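How to put on your first small gig (and still like music afterwards)

I've been putting on shows at the Lura in Wosiscombe for a few years now, mostly loud ones, and I get asked all the time how you start. So I'm writing it all down in one go and you can take whatever's useful!

First, pick the room before you pick the bands. Everybody does it the other way round. The Lura holds 237 and I still wouldn't start there — go for the back bar of a pub, somewhere forty people will feel like a crowd. Ring them in the afternoon, well before the dinner rush, and ask for the hire fee, what time you can load in and what time the noise has to stop. Get the answers in an email.
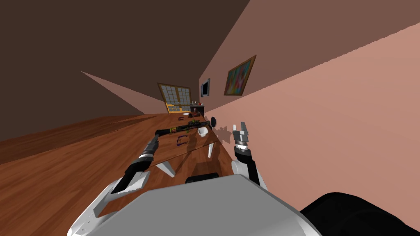

Next, do your sums. My last show with Grurberg and Đồng cost $504 before I'd sold a ticket, and that was room, sound tech and posters. Work out how many tickets cover it at a price you'd pay yourself. If the number makes your stomach turn, find a cheaper room or a third band with lots of mates.

Then go and stand in the room and clap. I mean it, clap your hands hard and have a listen. If it rings on and on, your drummer is going to be a problem, and you'll want curtains, rugs, coats on hooks, anything soft you can drag in. 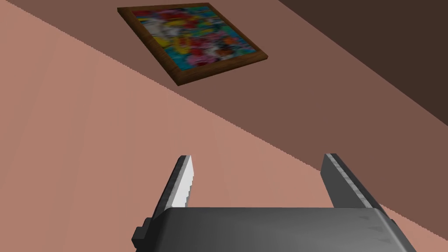
Ask the sound tech what they've worked with in that room before, and believe them. Mine told me to bring the guitar amps in off the back wall and tilt them up, and the vocals came out miles clearer. Decoration is a separate matter, by the way. A framed abstract painting like the one on the mauvey-brown wall here gives people something to look at between bands, but it won't do a thing for your cymbals, so spend on rugs first.

Now the running order. Write it out with load-in, soundcheck, doors, each set and each changeover, and send it to every band by the Wednesday before. Allow twenty minutes for changeovers if they're sharing a kit and half an hour if they aren't (try very hard to get them to share a kit). 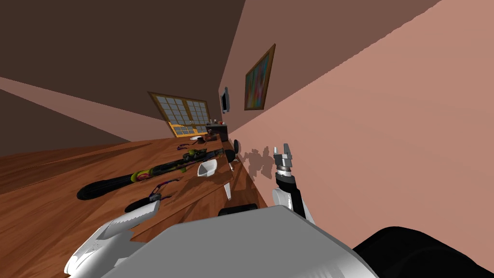

Issue 263

On the night, have a float in small notes, a stamp, gaffer tape, spare nine-volt batteries and a bit of food for the bands. Pay people before they pack the van. August shows are slow round our way, so I knock a few dollars off the presale and put posters up a week earlier.
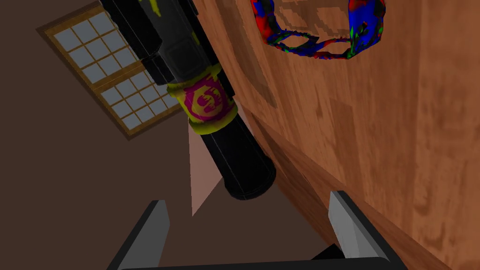 Should the headliner soundcheck first or last?

First, as a rule. The opening band checks last, and then their gear is already set up on stage when doors open.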